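Tub Swap Is Back, and the Shelves Look Wonderful

02/08/2021

What a month it's been in the Skollow storeroom! When we put out the call in July for spare plastic containers, we hoped for enough to sort out the craft shelves. You brought us 40, in pretty much every color going, and the beads, buttons and yarn ends finally have homes of their own.

Eftychia Lambrakis led the big tidy over 3 evenings and came up with the system we're now using: one kind of thing per tub, heavy tubs low down, and a label on the short side so you can read it without pulling everything out. The button collection alone came to 3,095 (yes, she counted, and yes, she enjoyed it).

Clear and see-through tubs have been the real favorites – you can tell at a glance when the felt is running low, and the colored ones look so cheerful when the lights are on.
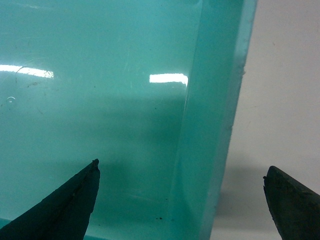

Inside one of the turquoise tubs, a few scratches and nicks and plenty of shine.

Next up is the paper cupboard, and we'd love more shallow trays with lids. Old ones are very welcome – scuffs don't bother us a bit. Please rinse them, let them dry, and leave them on the bench by the Jistside door.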